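This site uses cookies to remember your reading preferences. Accept | Settings

Eser (software)

Eser is a toolkit for turning recordings made with hand-held grippers into training data for manipulation policies. It covers time alignment, pose estimation, jaw width measurement, segmentation and export. It does not include a controller or a motion planner. The first version was written by Patricio Echevarría and Baoshan Deng, and the code is now maintained at Segura.

Typical input is tabletop work with household objects, recorded from a camera mounted on the gripper itself.
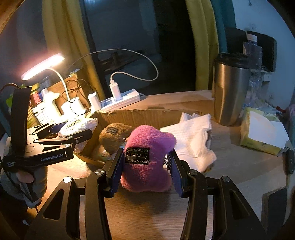
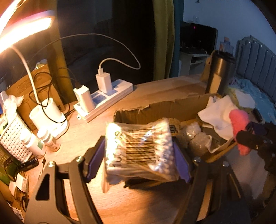
Tabletop recordings with hand-held parallel grippers: a plush toy and a bag of cotton swabs between the fingers, with an open cardboard box on the desk.

Background

Eser began as a set of scripts for checking recordings before they were sent to a training cluster. The scripts read each file, compared the timestamps of the video and motion streams, and rejected the file if the streams drifted apart. Pose estimation was done by a separate program, and the results were joined by hand. Aurelia Toma merged the two parts into a single pipeline and replaced the original text format with a binary one. Files in the old format can still be read but not written.

Processing stages

A recording passes through alignment, tracking and segmentation in a fixed order. Each stage writes its output next to the input and never changes the original file.

Alignment puts all streams on one clock. Motion samples arrive at 200 Hz and are interpolated to the time of each video frame. When two grippers are used, one is chosen as the reference and the other is shifted to match it. The shift is stored as a single number per recording, so a clock that drifts during a long session is not fully corrected. Splitting the session into shorter files is the usual workaround.

Tracking estimates the path of each gripper from video and inertial data. Points on the fingers are masked out before feature matching, as they move with the camera and would otherwise pull the estimate toward zero motion. The mask is drawn once for each gripper model. Large plain surfaces, such as curtains and bare walls, give few usable features, and the tracker then depends more heavily on the inertial data. Dark windows are a known source of false matches from reflections.

Segmentation cuts the recording into episodes. The default rule uses jaw width: an episode opens when the jaws begin to close and ends when they have reopened and stayed open for 2 seconds. Soft objects complicate this rule. A plush toy keeps compressing after first contact, so there is no sharp stop in the width signal, and a bag with loose contents can shift between the pads during a hold. Fulgencio Calvo added a second rule that looks at the rate of closing instead of the final width. It is turned on with the option soft_contact and is off by default.

Export

Episodes can be exported as relative or absolute actions. In relative mode, each pose is given with respect to the gripper pose at the start of the action window, so no fixed world frame is needed. Absolute mode requires a calibration marker at the start of the recording. Two-gripper exports also contain the transform between the grippers, computed for every frame in which both have a valid pose. Frames without one are flagged and kept.

Error codes

Code 200 means that the file was processed and all stages passed. Code 202 means that the file was accepted but at least one stage is waiting for manual review - most often segmentation. The numbers were borrowed from web status codes and have caused some confusion in log viewers that treat them as network responses.

Related tools

Plestau is a viewer for Eser output. It draws the gripper path beside the video and lets an annotator move episode boundaries. Edits are saved as a separate layer, which the exporter applies last. Dindosau, written by Tiago Arruda, converts Eser episodes for playback on a robot arm and checks joint limits along the way. It has 3 checking levels, and the strictest rejects any episode that passes near a singular configuration. Dindosau does not check for collisions with the table.

See also: Hand-eye calibration; Imitation learning; Visual-inertial odometry

Contact | Terms of use | Back to top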